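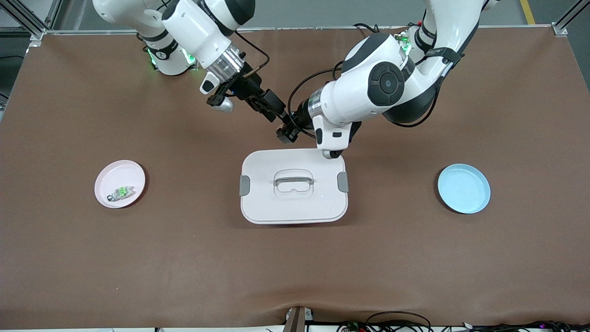
Prundbridge College of Household Studies
Storage and Household Order: Handout 5, Closed Storage

This handout accompanies the second practical session and should be read before attending. Students work in pairs, with one box with a lid to each pair.

Preparing the surface

Lay the mat over the table and smooth it from the centre outwards. Small creases near the front may be left. Place the box in the middle of the mat, where both partners can reach it.

Filling and closing

Heavier articles are placed first and spread across the base. Nothing should stand higher than the rim. Lower the lid squarely and press at the corners in turn. A lid that rises at one corner must be taken off and the contents rearranged; it should not be forced.

Written work

Each pair submits a contents list of no more than 20 lines, giving the articles in the order in which they were packed. Lists are to be handed to Ms Quyên Đồng at the end of the session. Students who miss the practical should apply in writing to Mr Ayuba Quartey for another place.

Reading: course reader, chapter 2, "Lids, Labels and Shelves".

© Prundbridge College of Household Studies | Contact the course office | Back to top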